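Plavard G2 two-finger gripper with wrist camera
Sold by Stubbs Automation Supply. Price: $1,491, camera included. Ships in 16 working days.
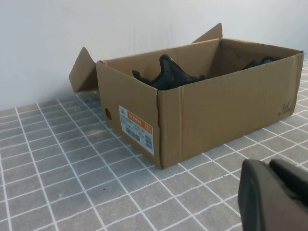
Corey Pomare wrote in after reading the first version of this page that he'd had the G2 for two months and would buy the arm mount again but probably not the fingers. His complaint was that the pads grip hard plastic well and fabric badly, and that Plavard's spec sheet only talks about hard plastic.

We agree with most of that. Plavard calls this a "universal" gripper. We don't stock anything universal and we don't think anybody else does either.

What we tried it on
Shoes in an open carton, mostly. A black shoe with a knit or mesh upper is a fair test for a parcel or returns bench: dark and soft, with a cardboard wall close by. We ran the same picks with the Lovano parallel gripper on the same arm, at the same speed.

Fingers
Thick and rounded at the tips. Good if you're worried about marking the goods. Less good when the shoe is lying close to the box wall, where you have to come in at an angle and hope. The Lovano has thinner fingers and got into the corners more easily, but it pinched the uppers harder than we liked. Neither one would be our pick for a box with the flaps still standing up on the approach side.

Camera
The wrist view is wide enough to keep the box and the fingertips in view together, and that's worth having. Reading labels is another matter. From a working distance the small print on a carton label comes out as a blur, so if you were planning to skip the barcode scanner, don't. Plavard says a firmware update in March will sharpen things up. We'll believe it when it's installed.

Pads
Rated for 2,000 cycles by the maker. Ours were getting shiny at around 400. Spare pads are sold separately - ask for the softer grade, which isn't listed in the catalog.

Controller
Works with the Grorkent controller out of the box. Other controllers need the adapter cable and a morning of fiddling. Ataahua Faulkner did our setup and her notes are included with every order, because the printed manual skips the force limits entirely.

Who should buy it
Benches handling one or two kinds of goods, where somebody can tune the grip and leave it alone. For mixed bins, borrow our demo unit first.

Returns accepted if the pads are unused.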